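Flella Supper Room — where we are at the end of April

Hi all, and thank you for being patient with this one. I know the report was meant to reach you before the spring holidays, and it's coming to you after them. We were in the middle of getting the tables in and I wanted to be able to tell you how that went.

The short version is that the room is nearly there. The floor is done, the walls are painted, and the hatch through to the kitchen opens and closes without somebody having to lean on it. The grant from Vastier has covered everything we asked it to cover so far, and we have $2,691 left in the equipment line. I'll come back to that further down, because I have a question for you about it.

The tables! We went back and forth on these for weeks. The cheap option was folding tables, and they would have been fine, but people sit at them like they're waiting for a meeting to start. We bought wooden ones from Enache instead, second quality, with a lovely wavy grain in a warm brown. There are four of them and each seats five, so that makes 20 places at a sitting, same as we put in the application. They're heavier than I'd like. Once they're in place I don't plan on moving them much.

Then there's the question of how food gets around the table, and I've spent more of my life on that this spring than I ever expected to. You may remember from the pilot suppers that we lost a lot of time to passing. One person serves, everyone else waits, the person at the far end gets the cold potatoes (usually me, so I may be biased). We looked at serving from the hatch and didn't like it, it turned the whole evening into a line. So we've settled on a round black turntable for the middle of the table and a shallow black tray off to the side for whatever needs clearing. 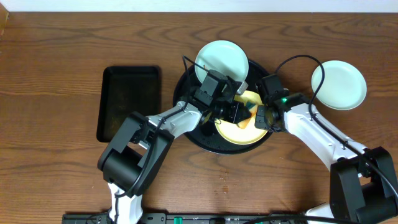
From the project coordinator, Flella Supper Room

The plates are the part I'm happiest with. We chose pale mint green and a yellow with a cream rim, and against the brown wood and all that black they look really cheerful, even before there's any food near them. I had worried the yellow would be too much. The deeper color in the center helps, I think, and it sits nicely next to the green. My plan is to mix the two colors at every table and let people take whichever they like.

A few things we've learned from laying the tables out and trying different arrangements. Plates are bigger than you think when you put them on a turntable. Set one too near the rim and part of it hangs over, and then you have an edge that's going to meet somebody's water glass as soon as it turns. So the turntable will be for shared food only, and everybody's own plate goes straight on the wood. We're also going to look at smaller serving bowls, probably eight of them, two to a table.

The trays scuff. They show dust and smudges too, being black, and I'd want them wiped down before each supper as well as after. I've added that to the setup sheet. It's a small job and I don't think it changes the staffing hours, but I'd like to run a couple of evenings before I promise that.

What hasn't gone so well: the lighting. The fixtures we budgeted for are out of stock and the supplier keeps moving the date. We can open with the old ones, they work, they're just a bit gloomy over by the far wall. The shelving is late too, so the spare dishes are living in boxes in the hallway and I've bruised the same shin on them twice. And we still need the fire inspection signed off. It's booked, and I'm told the paperwork we sent in was complete, so I'm hopeful.

On the program side, sign-ups for the first round of suppers opened this month and the early evening sitting filled up first. The Pledidness group has asked if they can take one evening a month for their own members. I've said yes in principle — I think it's just the kind of thing you wanted the room used for — but I'd like your okay before I put it in writing.

Now my question about the $2,691. Could we move the unspent money from equipment into kitchen supplies? We need the serving bowls, more dish towels than I budgeted for, and a decent cart for getting things from the hatch to the tables. I can send a breakdown as soon as you tell me which form you'd like it on.

Next report will come after the first month of suppers, with attendance and the food costs per sitting.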